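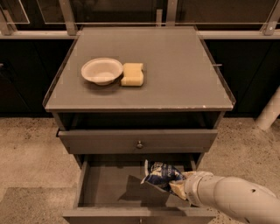
I've had the new fingers on the arm since February, and I promised I'd write up how they compare with the old ones once I'd stopped fiddling with them. Well, I haven't stopped fiddling, but a promise is a promise, and the kettle's on, so let's have a go.

For anyone who missed the last post, the arm is a Vircombe, second-hand, and until this winter it wore the plain Clellero gripper it came with. Two flat jaws, four screws, very little to go wrong. I was fond of it (I still am, if I'm truthful) and it did everything I asked so long as what I asked for was a block of wood. Then I started wanting it to tidy things away, and the shortcomings showed up rather quickly. The Brunden is the newcomer. It cost me more than I'd meant to spend, it arrived with a manual translated by somebody in a great hurry, and it took a whole evening to fit.

I've been running both on the same little cabinet, with a bowl and a sponge on top and a drawer at the bottom. A bowl is easy enough if you come at the rim and take your time. The sponge is easier still, because a sponge forgives you nearly anything! But a crinkly snack bag going into a drawer is a horrid job. It changes shape the moment you touch it, it's slippery, and there's a great cushion of air in it that wants to squirt out from between the fingers like a bar of soap in the bath.

So I did 200 goes with each gripper, same drawer, mostly the same brand of patience. The Clellero dropped far more bags than I'd have guessed, nearly always on the way over the drawer front, when the wrist tips and the weight slides down to one end. The Brunden dropped 4. I went back through my notebook because I didn't believe it, and it really was 4, and two of those were my fault for nudging the table.

Where the old jaws still win is the drawer knob. They're narrow and stiff and they get hold of a small knob beautifully, whereas the Brunden is a bit broad in the fingertip and likes to roll off sideways. I've tried coming in lower and I've tried closing more slowly. Lower helps.

I also swapped the controller over to the Rantala halfway through, which was silly of me as it muddied things, so I threw those runs out and began again. Counting everything, practice and all, I'm up to 538 grasps on the Brunden and the pads are only just going shiny. The leaflet says they're good for 3,000, so we shall see.

Next on the list is a thinner pair of pads for the knob, which I'm cutting myself from an old bicycle inner tube. If you've found a glue that sticks to that stuff and stays stuck, do please leave me a comment, as I've ruined two sets already.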